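Leave the table bare

A white table needs very little on it. One egg in a small round holder will do.

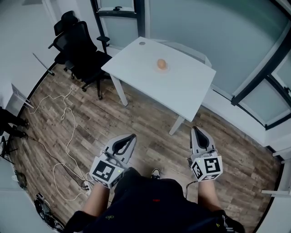

Why I stopped filling surfaces

I used to think an empty tabletop was a waste. When we moved to the flat in Nolmont I had 4 flat surfaces to my name and covered the lot within a week: post, chargers, a fruit bowl with no fruit in it, a candle I never lit. To eat breakfast I pushed everything to one side and ate in the gap. I did that for years and thought of it as normal.

Čestmír Kollár, who lived downstairs then, ate his breakfast at a table with nothing on it except his breakfast. He had a boiled egg most mornings, in a cup, with the salt brought over from the shelf and taken back afterwards. I thought it was fussy. Then our kitchen was out of use one November and I ate at his place for a while, and I noticed that I sat down properly. At home I had been eating half standing up.

My view now is that a table should be cleared down to the top every time you finish with it. I mean all of it, including the nice things. People will clear away a dirty plate without a thought and leave a vase, a stack of coasters and a wooden tray for the remote controls. Those take up just as much room. They also give the next bit of clutter something to lean against. An envelope looks wrong on a bare white top and you pick it up. Put it next to a tray and it can stay there until spring.

Colour makes a difference too. A pale top shows every crumb, which many people hold against it. I count it in its favour. My mother's dark table in Bidwood hid everything, and we wiped it far less often than we should have. With a white one you see the job and you do it, and it takes a minute with a damp cloth.

Amarachi Abubakar disagrees with me on most of this. She says a house with bare tables looks like an office, and that people relax when there are things lying about. She has a point about the office. Mesh chairs and a plain white table do put you in mind of meetings, and I wouldn't want a whole home like that. But I would put the warmth in other places: on the walls, on the shelves, in a decent lamp. A table is for doing things at, and you can't do much at one that's already full.

She also says that I own an egg cup and so have no business lecturing anyone about useless objects. I'll defend the egg cup. An egg won't stand up without one, and it goes back in the cupboard when the egg is eaten. A saucer is no good, and a ring of kitchen foil – I have tried it – tips over at the first tap of the spoon.

If you want to try this, start with the table you eat at and leave the others alone for now. Take everything off. Anything without a place to go should go in a box by the door, and whatever is still in the box after 3 weeks can leave the house. Mine had 19 things in it. I missed the scissors.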